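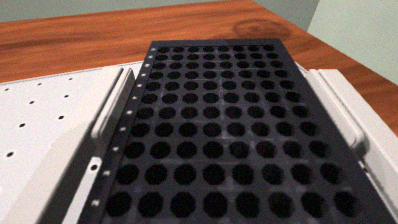
OK so I started piano lessons at 43 and I have opinions now. Thread, I guess!

First thing: get the heavy keys. I learned for a month on a little plastic keyboard my nephew outgrew, and then I sat down at a real piano and couldn't get a quiet note out of it. Either nothing or BANG. My poor teacher.

My teacher is Leena Lindqvist and she has the patience of a rock. She makes me play everything at half the speed I want to. Then half of that. I used to argue (a lot) and now I just set the metronome at 80 and sulk.

Left hand update: still an idiot. It can do chords. It can do a bass line if the right hand is resting. Put them together and it forgets which way is up – and then the right hand gets scared and quits too.

People keep asking about apps. I tried one for eight weeks and I liked the little fireworks, but I was reading falling colored blocks, not music. The day I opened a paper book I was back to "every good boy does fine" like a second grader.

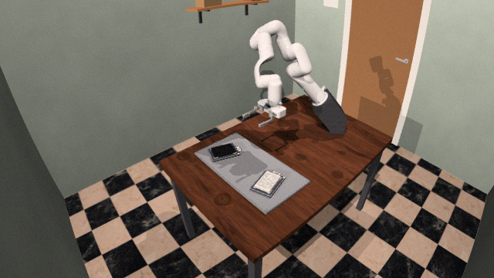
Also, buy a used bench. Mine was a kitchen chair with two cushions on it and my shoulders were up by my ears the whole time. Leena spotted it in two seconds over video. New bench, and my neck stopped hurting by the end of April.

Practice thing that works for me: ten minutes before coffee, ten minutes after dinner. I tried doing an hour on my day off and by the end I was just rehearsing my mistakes really, really well.

My downstairs neighbor Normunds Mockus now hums the minuet when he gets his mail. He hums the wrong note in measure six. That's MY wrong note. I taught him that.

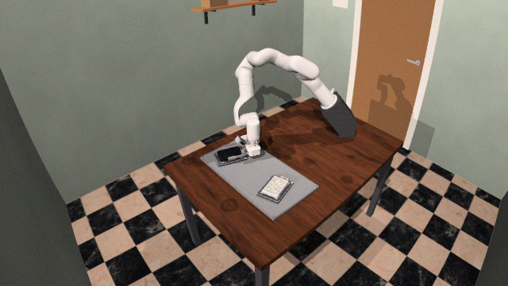
White arm, wooden table, checkered floor.

Money talk, because I always want to know and people get shy about it: my used digital piano was $646 with the stand and pedal. I was ready to spend $2000 and Leena talked me out of it. She said come back when the left hand works, so I'm set for a while.

Recital is in the fall. Everybody else in the beginner group is under 12 and one of them told me my trills are "pretty okay." I've been riding that all week!

If you play, tell me what you did for the fourth finger. Mine just sort of lies down.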